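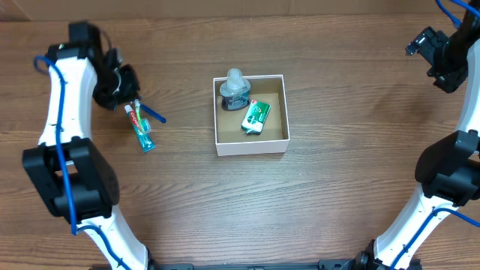
Figure 1. Toiletry packing task. The left gripper holds the toothpaste and toothbrush; the soap bottle and the green box are in the carton.

Inda: Collecting Demonstrations for a Two-Arm Packing Task
Project report, Tiina Mustonen
February 9, 2018

1. Task

The goal of the project was to gather enough examples for a learning system to pack toiletries into an open cardboard box. Both arms are mounted on one base at the edge of a wooden table. Either arm may be used for any item, and the operator decides which.

2. Recording

Each example was driven by hand by one of 3 operators. Joint positions and camera video were saved together by our logging program, Fimton. An example starts with the box empty and ends when all the items are inside and both grippers are open. Operators were told to start the items in different places every time. One example took about 2 minutes.

We recorded 496 examples and kept 281. Most of the rejected ones had a dropped item or a gap in the video. Some early ones were thrown out after we found that the clocks on the two arms did not agree. This was fixed by restarting the logger before each session.

3. Problems

The toothbrush was the hardest item. It is thin, and operators often closed the gripper beside it. Picking it up together with the toothpaste was allowed, but it was not done the same way by everyone, and the labels do not yet separate the two methods.

4. Remaining work

The labels need to be corrected before training. The first training run is planned for April. The recording settings are listed in Appendix A.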